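Planner update: cables now get their own step

The May release of the Rellach planner is out, and most of the work in it went into one thing: cables. Until now the planner treated the inside of a computer case as a set of solid boxes. That is fine for a drive cage or a power supply. It is no use for wires, which sag, twist and end up in front of whatever you want to reach.

Ravindra Lodhi has rewritten the part that decides where the fingers go. It first looks for a connector, then checks which way the wires leave it, and only then picks an approach. If the wires cross the path, it tries a different angle before giving up. The old version gave up straight away, and the log just said "no path". 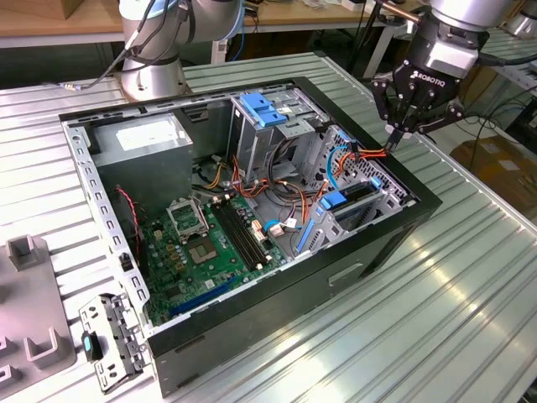 The gripper coming down towards the orange and red cable connector, with the case on its side and the panel off.

Shireen Steyn looked after the perception side. She labelled 900 views of open cases at Ernville and trained the connector finder again from scratch. Bare metal with rows of holes still causes false hits - the finder takes a dark slot for a socket - so there is now a filter that drops anything without a wire attached. It can be turned off in the settings file.

Planning time is longer, we should say. A single approach used to take 400 milliseconds and now takes more than that on crowded cases. Vinzenz Kälin is moving the collision check on to a second thread and hopes to have it ready by October.

If you are upgrading, please delete your saved approach files first. The format has changed and the old ones will load without a warning. Keep the speed limit at 20 per cent for the first runs on any new case type.

Questions about the release should go to Ayten Tuncer at the Lalton office.

Rellach Newsletter | May 13, 2024 | Contact the editors | © Rellach | Back to top

Comments

Dorottya Győri: Does the wire filter work with flat cables too? We mostly have those.

Ravindra Lodhi: Only partly. Wide flat ones get split in two. It's on the list.

P. Hegedűs: Got caught by the old approach files. Deleted them, fine now.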